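Battle rope questions, all in one place

Print this page | E-mail this page

Reading time: 3 minutes
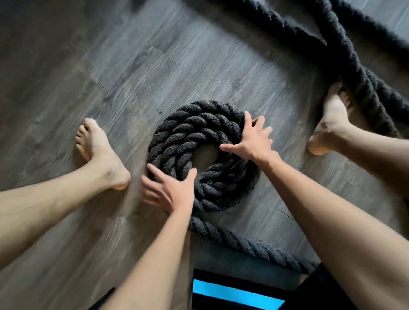

Black rope, grey floor, and a coil that bulges a bit on the left.

I've been getting the same handful of questions about ropes ever since I started the evening sessions in Jolby, so I've typed up my answers. I'm no rope scholar, just someone who has put an awful lot of it away!

How do you get the coil to lie flat?

Start with the middle, and leave yourself a small gap there instead of trying to bend the end back on itself. Then walk the rope round (or kneel and feed it round, if your back's up to it) and let each turn sit against the last one. Keep it on the floor the whole time. If you lift it, it twists, and then you're wrestling.

Mine's never a perfect circle. Is that a problem?

Not in the slightest. Thick three-strand rope has its own ideas, and the outside loop nearly always wanders. Give it a nudge with your hand and move on – Killian Caron spent most of February trying to get his round and I don't think his training improved at all.

My rope has gone fuzzy. Should I bin it?

A bit of fluff is normal, and some stretches get it worse than others. What I look for is a strand that's properly worn through, or a flat spot where it goes round the anchor. If you find either, stop using it and ask whoever looks after your kit. Please don't go at the fluff with a lighter, whatever Bujar says.

Can I just leave it in a heap?

You can, but you'll be picking kinks out of it next time, and somebody will trip. I do it in two goes: pull any doubled-over bits straight first, then coil. It takes me 3 minutes if I'm not chatting.

Does it mark a wood-look floor?

I've not had trouble on ours, but grit caught underneath might scratch, so I sweep before we start. Black fluff does turn up in the seams between the boards, and a stiff brush gets most of it.

Which way round do you coil?

Whichever you like, as long as you stick to it. Hüsnü Aydoğan and I go opposite ways, and we've agreed not to discuss it.

Got one I've missed? Catch me before the 7 pm session or drop me a line and I'll add it.

Stamatia

Print this page | E-mail this page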